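毛绒玩具是怎么做成的,又该怎么收

毛绒玩具是一种用织物做外皮、用纤维或颗粒做填充物的玩具。它没有发动机,也没有电池(会发声的除外),但它的结构并不简单。本文说明四件事:毛绒玩具由哪些部分组成,它为什么软,它怎样变脏、怎样清洗,以及怎样把它分类放进托盘或箱子里。文中出现的专门名词,第一次出现时都会解释。

一、外皮

外皮叫作“面料”。毛绒玩具的面料由两层组成:下面一层是底布,上面一层是绒毛。底布像一张很密的网,绒毛的根部固定在网眼里。如果用手指把绒毛拨开,可以看到底布的颜色。有些玩具的底布和绒毛颜色相同,有些不同。

绒毛的长度叫作“毛高”,用毫米计量。毛高很短的面料摸起来平滑,适合做小玩具,因为小玩具的耳朵和脚都很窄,毛太长会把形状盖住。毛高较长的面料适合做熊、狗和绵羊一类的动物。

绒毛有方向。顺着一个方向摸,手感光滑;反过来摸,手感粗糙,颜色也会显得深一些。这个方向叫作“毛向”。裁剪面料时,工人要先在底布背面画一个箭头,标出毛向。一只玩具熊的毛向一般从头指向脚。如果左腿朝下、右腿朝上,两条腿用的虽然是同一块布,看上去却会像两种颜色。

常见的绒毛材料是聚酯纤维,俗称“涤纶”。聚酯纤维是由石油制成的,先熔化成黏稠的液体,再从带小孔的金属板里挤出来,冷却后成为细丝。喷头上的孔可以是圆的,也可以是三角形或其他形状,孔的形状决定细丝的截面,截面又影响光泽。三角形截面的纤维反光较强,圆形截面的反光较弱。也有用棉、羊毛和马海毛做面料的玩具,马海毛来自安哥拉山羊。

二、填充物

把玩具撑起来的材料叫作“填充物”。现在用得最多的填充物也是聚酯纤维,不过它被加工成弯弯曲曲的短纤维,样子像棉花,所以常被叫作“PP棉”。名字里虽然有“棉”字,它与棉花这种植物没有关系。

弯曲的纤维互相勾连,中间夹着大量空气。用手按压时,纤维弯得更厉害,空气被挤出去;松手以后,纤维恢复原来的弯度,空气又回来。玩具之所以有弹性,靠的就是这个过程。纤维恢复形状的能力叫作“回弹性”。如果长期受压,例如被压在一摞书下面,纤维会慢慢失去弯度,玩具就变扁了,而且很难完全恢复。

除了纤维,有些玩具的底部或手脚里还装有塑料颗粒。颗粒比纤维重,放在底部可以让玩具坐稳。颗粒通常先装进一个单独的小布袋,把袋口缝死,再放进玩具里面。这样即使外皮破了一个口子,颗粒也不会马上漏出来。

填充物的多少用质量表示,单位是克。Citia 玩具工坊的打样师 Melur Kwok 给我们看过一张制作单,上面写着一只坐姿大熊需要填充物758克,其中颗粒90克,其余是纤维。填充时要先填远处,再填近处:先把纤维送到鼻尖、脚尖和尾巴,再填身体。顺序弄反了,鼻子就会是瘪的,而这时身体已经满了,再也送不进去。

三、从平面到立体

面料是平的,玩具是立体的。把平面变成立体,要靠“纸样”。纸样是用纸板剪成的形状,工人把它放在底布背面,沿边画线,然后裁剪。一只简单的毛绒玩具可能只需要几片纸样,复杂的则需要几十片。

可以用橘子皮来理解纸样。把橘子皮完整地剥下来,用力压平,它的边缘会裂开。这说明球面不能不经裂开或拉伸就变成平面。反过来,要用平面的布做出球形的头,也必须在布上留出缺口,再把缺口的两边缝在一起。这种缺口叫作“省”。省缝合以后,布面就鼓起来。省开得越宽,鼓得越高。

缝合时,两片面料的绒毛面相对,底布朝外。缝完一圈,留一个几厘米长的开口,从开口处把整个玩具翻过来,绒毛就到了外面,线迹则藏在里面。翻面以后塞入填充物,最后把开口用手工缝上。用来封口的针法叫作“藏针法”,针在两边的布里交替穿行,拉紧后几乎看不见线。

如果想找到一只玩具的开口,可以沿着背部或底部的缝线慢慢摸。有一小段缝线的手感往往与其他地方不同,那里就是当初塞填充物的位置。

四、眼睛、鼻子和安全

玩具的眼睛有两种做法。第一种是刺绣,即用线在面料上绣出来。第二种是安装塑料眼。塑料眼的背后有一根带纹路的杆,杆穿过面料,再从背后压上一个垫圈。垫圈压紧以后只能向前推,不能向后退,所以眼睛不容易被拔掉。

三岁以下的儿童会把东西放进嘴里,因此给他们的玩具一般用刺绣眼睛。细小的零件一旦脱落,有可能堵住气管。年龄大一些的孩子如果有弟弟妹妹,应当把带塑料小零件的玩具与弟弟妹妹的玩具分开放。

工坊会对零件做拉力检查。检查时用夹具夹住眼睛,按规定的力向外拉,并保持一段时间。Citia 工坊一批产品有2,000只,检查员会从中抽取一部分,而不是每只都拉,因为受过拉力的玩具不再出售。

五、灰尘是怎样进去的

毛绒玩具容易积灰,原因在于绒毛的表面积大。表面积是物体所有表面加起来的大小。一块平整的木板,表面积只有一面的长乘以宽。同样大小的一块绒布上有大量细毛,每一根细毛都有自己的表面,加起来比木板大得多,灰尘可以停留的地方也就多得多。

另一个原因是静电。聚酯纤维互相摩擦以后会带电,带电的纤维能吸引很轻的灰尘和头发。冬天空气干燥,电荷不容易散掉,所以2月前后的毛绒玩具往往比夏天更容易粘上头发。

灰尘里有纤维碎屑、泥土颗粒和皮肤碎屑。皮肤碎屑是尘螨的食物。尘螨是一种很小的节肢动物,肉眼难以看清,喜欢温暖潮湿的环境。对多数人来说它没有明显影响,但有些人会因此打喷嚏或者皮肤发痒。减少尘螨的方法有三种:清洗、晒干、保持通风。

六、清洗步骤

清洗之前先看洗涤标签。标签一般缝在玩具的侧缝或尾部,上面有几个图形。画着水盆的图形表示可以水洗,水盆里有一只手表示只能手洗,水盆上打叉表示不能水洗。带电池盒的玩具要先由大人取出电池,确认能否下水。

手洗步骤如下。

1. 用软刷顺着毛向刷一遍,去掉浮灰。
2. 准备一盆温度低于体温的水,加入少量中性洗涤剂,搅匀。
3. 把玩具浸入水中,用手掌反复按压,不要拧。
4. 换清水按压,直到不再出现泡沫。
5. 用干毛巾包住玩具,按压毛巾,把水吸出来。
6. 放在通风处晾干,中途翻面。
7. 完全干透以后,再用软刷把绒毛刷开。

第三步和第五步都要求按压。拧的时候,填充物会朝一个方向扭成团,干了以后玩具里面一块硬、一块空。第六步所需的时间与玩具的厚度有关。外皮干得快,内部干得慢,外面摸着干了,里面可能还有水。检查方法是用力捏住最厚的部位,停一会儿再松手,如果手上感觉发凉,就继续晾。

用洗衣机清洗时,应把玩具装进洗衣袋,选择轻柔程序。脱水转速不宜过高,有的洗衣机最低一档脱水是每分钟900转,对小玩具来说已经足够。烘干机的温度可能使聚酯绒毛的尖端变软、卷曲,卷曲以后无法刷直,因此一般不使用。

七、分类与托盘

玩具数量多了以后,需要分类。分类是指按照某一个特征,把物品分成若干组。这个特征叫作“分类标准”。毛绒玩具常用的分类标准有颜色、大小、动物种类、材料和使用者的年龄。

一次分类只应使用一个标准。假如一个托盘写着“绿色”,另一个托盘写着“小玩具”,那么一只绿色的小青蛙应该放进哪一个?两个都对,也就等于没有标准。正确的做法是先按一个标准分完,如果一组里的数量仍然太多,再用第二个标准细分。

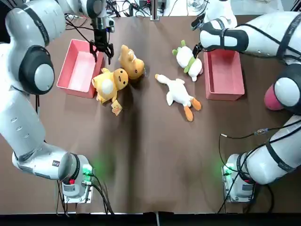

托盘适合放正在使用的玩具。它的边较低,里面的东西一眼就能看全,拿取时不需要翻找。它的缺点是不能叠得很高,也挡不住灰尘。箱子正好相反:能装得多,能盖上盖子,但下面的玩具会被上面的压住。因此,经常玩的放托盘,换季才用的放箱子。

托盘在桌面上的位置也有讲究。两个托盘之间应当留出空隙,使手能够从旁边伸进去,不至于碰翻另一个。托盘与桌子边缘也要留一段距离。还没有分类的玩具放在托盘外面,分好的放在里面,这样一看就知道还剩多少工作。

往托盘里放玩具时,先用手从身体两侧托住它,再放下。不要抓耳朵、尾巴或眼睛。耳朵和尾巴与身体之间只有一道缝线,反复拉扯会使针孔变大,线也会松动。身体的部位填充物多,受力面积大,抓握时力量分散,不易变形。

放下去以后,检查玩具有没有压在托盘的边上。身体一半在里、一半在外的玩具会逐渐滑落,边缘还会在面料上留下一道压痕。浅的压痕可以用手揉开,再顺着毛向刷几下。

八、做一个分类试验

下面的试验需要两个托盘、几只毛绒玩具、一张纸和一支铅笔。Kusuma 小学的手工课每逢星期四做这个试验,用时不超过一节课。

第一步,把玩具全部放在桌上,托盘放在旁边。第二步,在纸上写出一个标准,例如“毛长”与“毛短”。第三步,把玩具逐一放进相应的托盘。第四步,把放不进任何一组的玩具单独放在桌上,并在纸上写下原因。第五步,换一个标准,重新做一遍。

比较两次的结果,会发现同一只玩具在第一次和第二次里可能与不同的玩具为伴。玩具本身没有改变,改变的是标准。第四步中剩下的玩具值得仔细看。如果剩下的很多,说明标准写得不清楚。“大”和“小”就是不清楚的标准,因为没有说明以什么为界。可以改成“比铅笔长”和“不比铅笔长”,这样任何人来分,结果都相同。

颜色也可能遇到同样的问题。一只玩具如果有两种颜色,就要预先规定按哪一种算。常见的规定是以面积最大的颜色为准,如果两种颜色面积接近,则以背部的颜色为准。规定应写在纸上,贴在托盘旁边。

九、长期存放

准备长期存放的玩具必须干净并且干透。潮湿的玩具装进密封的袋子,水分出不去,几个星期后就可能长霉。霉斑多为灰黑色小点,有一股土味,长在底布上时很难洗净。

存放时可以使用棉布袋或者带盖的箱子。真空压缩袋能节省空间,但填充纤维会一直处在被压扁的状态,前面已经说过,这会损害回弹性。如果一定要用,存放时间不要太长,取出后用双手轻轻揉搓,再放在通风处让它慢慢鼓起来。

箱子里大的放在下面,小的放在上面,带颗粒的放在最下面。箱外贴一张标签,写明分类标准和放入的月份。玩具之间可以垫一层白棉布,防止深色面料的颜色染到浅色面料上。不要用报纸代替,报纸的油墨会印到绒毛上。

阳光中的紫外线会破坏染料,使颜色变浅,所以箱子不要放在窗边。晾晒玩具时也一样,晒一个上午就够了,之后应移到阴凉处。

词语解释

底布:固定绒毛根部的那层织物。
毛高:绒毛的长度。
毛向:绒毛自然倒伏的方向。
省:面料上的缺口,缝合后使平面鼓起。
藏针法:把线迹藏在布里的封口针法。
回弹性:受压之后恢复原状的能力。
分类标准:用来把物品分组的那个特征。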